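Hirno Deer Cutting Board - review
Posted by Ashton Henare, 09/02/2024

I bought this to replace a bamboo board that had split down the middle.

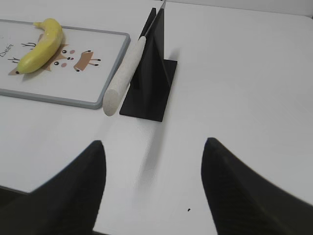 It's a small board, white with a thin light gray raised rim and a cartoon deer printed on the face. My daughter picked the deer. I would have gone with a plain one, but she helps with fruit in the mornings now and wanted a board of her own.

The rim does its job with bananas, strawberries and anything else that rolls or leaks a little. With a watermelon quarter it was too low and I had juice on the table. It also gets in the way when you want to scrape chopped onion straight into a pan - you have to tip the board more than you'd expect.

The print has held up so far. I've used it most days for 2 months and washed it by hand. There are fine knife marks across the deer's face, visible if you hold it to the light. Beet left a pink stain that took two rounds of baking soda to get out.

It slides on a smooth table. I put a damp dishcloth under it for anything harder than a banana. Rubber feet would have fixed this.

I keep it next to the black knife stand, and the two together take up less room than the old board and block did.

Delivery from Esolora took six days. Fine for fruit and sandwiches, too small for a roast. Four stars.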